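Search this site
Type and press enter
3 min read

I have been at our church in Rustbridge long enough to remember when the Wednesday prayer list fit on an index card, and I'd like to say a word – a fond one – for praying slowly.
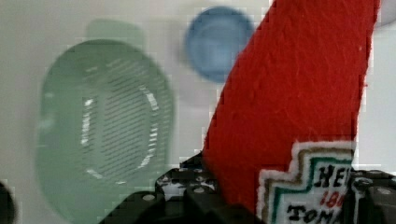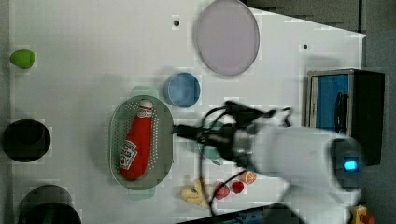 Our list runs to 54 names now, and we read it aloud in under four minutes. I've timed it, heaven forgive me. Huệ Ninh, who leads the early service, once stopped at the eighth name and just stayed there, quiet, until the rest of us quit shuffling our papers and started praying too.

I think of Jesus stopping on the road for blind Bartimaeus, with a whole crowd telling the poor man to hush. He had somewhere to be, and He stood still anyway! He even asked him what he wanted, as though there were all the time in the world.

So my suggestion, for whatever it's worth, is that we take 8 names a week and let the others wait their turn. Some folks will worry about the ones left over – I did too, for a while – but I believe the Lord can keep track of them until we get there.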